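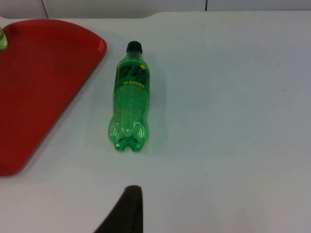
Bimla thinks a bottle on its side should go back on the tray and be done with it, and that I'm making a project out of a clearing-up habit.

March, bench notes, tray and bottle sorting

Maybe she's right. I still don't buy the claim in the Lesby plan that one red tray per table will keep the tabletops clear. The plan says 100 percent of loose bottles "find a home" by the end of a shift. Whose shift? Geeta's sheet from last month only covers mornings, and mornings are the easy part.

What I have so far:

Red tray, left side of the white table. Rim is raised but narrow. I tried a soda bottle flat on the tray and gave the table a decent bump. It rolled to the rim and stayed there. Second try it went over. Two tries prove very little, so I'm not writing "rim holds" on the Clenska form until somebody does 10.

Tray position. It keeps ending up over the far lip of the table. Cameron says that saves space in front. Fine, but then it sits on the table edge and I'd bet it rocks once there are a few full bottles in it. Need to check with full ones. Everything we've used was empty.

Green bottles: standing or lying? Sunita wants them all standing. They tip if you brush past. Lying down they take up the whole tray. I have no preference and would like to see a reason for either.

Table has scuffs and specks on the right half. Wiped it at 8, some came off, the scuffs didn't. Not ordering a new top over that.

To do: ask Ruth if the deeper trays from Clultport are still in the cupboard. Try one beside the red one, same bottles, same bump.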